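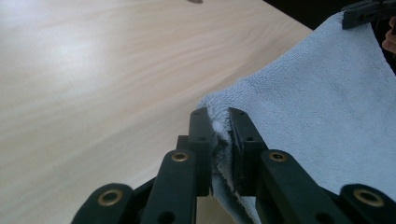
Dustomgate Home Forum > Laundry and Linens > Folding towels so they fit a narrow shelf

pinecupboard
4 May 2024
My linen shelf is 16 inches deep and the folded towels keep hanging over the front. I do the usual half, half again, then in thirds. The stack leans and the door won't close. These are light blue towels, all the same kind, bought in December. Does anyone have a fold that comes out narrower without turning into a brick? I would like to be able to pull one out without the rest coming down.

millrow72
Fold in thirds the long way first, then in half, then in half again. You get a long narrow strip after the first step and everything after that stays narrow. Put the folded edge facing out. I have used this on a shelf about like yours for years.

gatepost
I would roll them. Rolled towels don't lean. You stack them like logs and take one off the top.

millrow72
Rolls take up more room on a shallow shelf, and they slide out when the door opens. Fine in a basket.

gatepost
Mine don't slide. Depends on how tight you roll. I start from a corner so the towel lies diagonally on the table, fold the side over to make a straight edge, then roll toward the point and tuck the point in at the end.
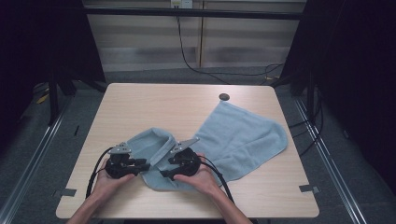 Blue towel on the diagonal, first side coming over.

pinecupboard
Do you do that for bath towels too or just the small ones? Mine are the large size and I don't have much table to work on.

gatepost
Small ones and hand towels. For bath size I fold in half first and then roll from the short end.

linenbin
I disagree with starting from a corner. You end up with a fat middle and thin ends, and on a shelf that wastes space. It is a good way to do a gym towel because it holds together in a bag. For a cupboard, square folds are better.

Also check the weight of the towel. I had a set from Steris that was 270 gsm and it folded flat any way you liked. The thick ones from Mensah never lie flat. If yours are thick, three folds is the limit.

pinecupboard
No idea about the weight. The label is gone. They are fairly thick.

linenbin
Then do thirds the long way, half, and stop. Stand them on edge like files if the shelf is tall enough. Leave a gap at the end so you can get a hand in. 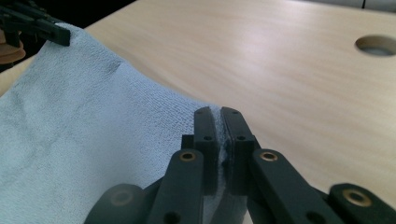 oldhamper replied that standing them on edge only works with a divider or a box, and that without one the whole row falls over as soon as two are taken out. The Iredach shelf boxes are the right height for hand towels but too short for bath size.

linenbin
Fair point about the divider. I use a bookend.

millrow72
One more thing for the original poster. Smooth each layer with your forearm before the next fold. Most of the leaning comes from wrinkles inside, and they add up in a stack.

pinecupboard
Tried the thirds first way on four of them. The door closes now. I'll do the rest after the next wash and see if I can find a bookend.

gatepost
Still say roll the small ones.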